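Gritetel G2 Hand-Held Gripper Kit
Home / Equipment / Hand tools for demonstration recording / G2

Part no. 3112
Price: £1919 excluding VAT
Lead time: 11 working days from Oddale
Sold by: Pomare Equipment

The G2 is a two-finger gripper held in the hand, with a wide-angle camera looking down over the fingers. An operator carries out a task with it, the recording is saved to card, and the recordings are used later to train a robot arm. No arm is needed while you record, so many buyers order the hand tool in one budget year and the arm in the next.

The kit suits benches, kitchens and packing tables. It will not suit heavy parts. The load limit is 1000 g, and that includes anything hanging off the object, such as a cable or a full bag.

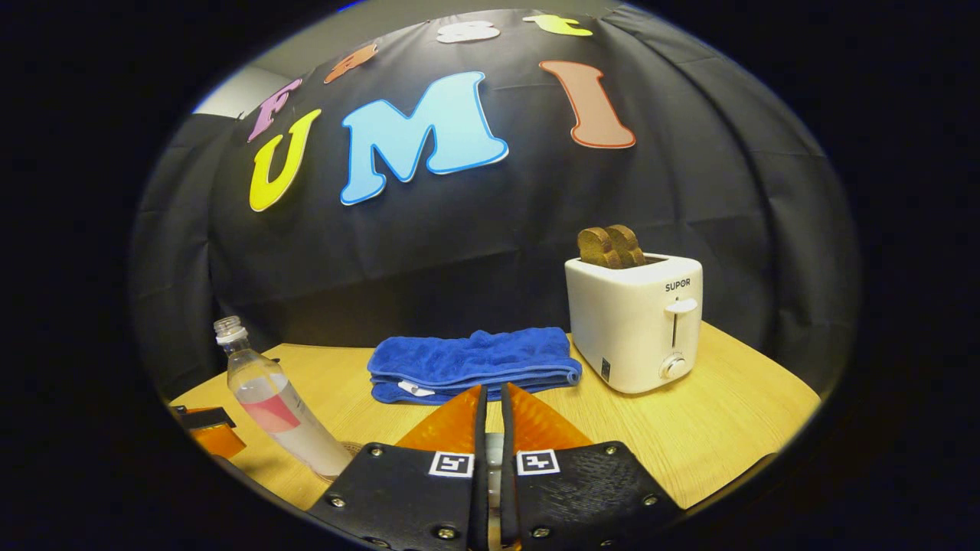
Tabletop task, gripper camera's view: folded towel between a water bottle and a toaster.

What you get
Gripper body with handle and trigger
Two black finger plates, fitted
One pair of soft orange fingertips, fitted, and one spare pair
Printed markers for both fingers, with a spare sheet
Memory card and charging lead
Carry case

What you will need to buy or find
A computer with enough disk space. Allow 1 TB for the first project.
A table with clear space on at least two sides.
Even lighting. A plain dark cloth behind the table helps cut down reflections.
Objects to work with. Household things are fine and cost very little. Choose a mixture of soft, hard and see-through items, as these give different trouble.

Planning your budget
Most of the money after the first order goes on people's time. A short job such as moving a towel takes seconds to do, but the table has to be set out again after each go, and the resetting is often the longer part. If two people share the work, one recording and one resetting, a single kit will keep both busy. Buy a second kit only if you have a second table.

Fingertips wear. Treat them as a consumable and put a spare pair on the order for every kit you run full time. The markers on the fingers must be clean and flat or the finger opening will not be read properly, so replace any that lift at the corners. The screws on the finger plates are standard and the right key is in the case.

If you plan to fit the same fingers to an arm later, ask for the Nendmont mounting plate when you order. It is priced separately and adds almost nothing to the delivery charge if sent in the same box. Please tell us which arm you have, as the bolt pattern differs.

Delivery and returns
Kits are sent by tracked courier and need a signature. Unused kits can be returned within the period shown on your invoice. Opened fingertips and used marker sheets cannot be returned. Repairs are done at Oddale, and a loan unit can be booked if one is free.

Related items
Soft fingertips, pair
Marker sheet
Nendmont mounting plate
Bench cloth, black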